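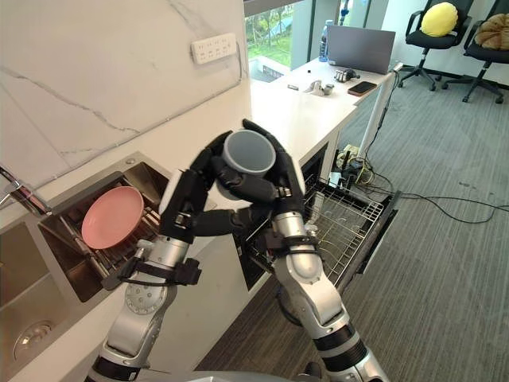
Questions fréquentes : les robots et la vaisselle

Un robot peut-il charger un lave-vaisselle ?
En partie. La saisie d'un gobelet rigide et son transport jusqu'au panier sont acquis sur la plupart des plateformes à deux bras. Le placement entre les picots reste lent. Lors des essais de Prikorska, il fallait 40 secondes par pièce, contre 3 pour une personne.

Pourquoi employer deux mains pour un gobelet ?
Une prise à deux mains limite la rotation de l'objet et permet de le réorienter sans le reposer. Elle mobilise en revanche les deux bras : aucun ne reste libre pour tirer le panier.

Quels objets posent encore problème ?
Les verres à pied, les couverts en vrac et les assiettes posées à plat au fond de l'évier. Une assiette déjà dressée dans un égouttoir, tranche accessible, se saisit plus facilement.

À quoi sert une caméra de poignet ?
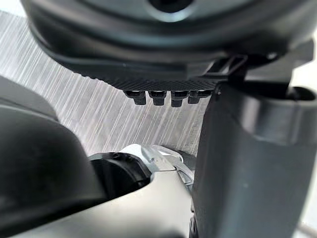

L'estimation de pose au contact est le point que Kanako Hattori juge le moins mûr. La caméra de tête perd l'objet dès que la main le recouvre ; celle du poignet prend le relais à courte distance. Son champ est toutefois encombré : un doigt noir occupe le bas à gauche, un segment du bras le bas à droite, et l'inox brossé ou toute surface striée du même genre, à l'arrière-plan, offre peu de repères stables.

Faut-il adapter la cuisine ?
Peu. Wikent demande un dégagement devant la porte du lave-vaisselle et un éclairage constant.

Quand un usage sans surveillance ?
Pas à court terme. Esko Räsänen relève encore presque 19 interventions humaines par journée d'essai.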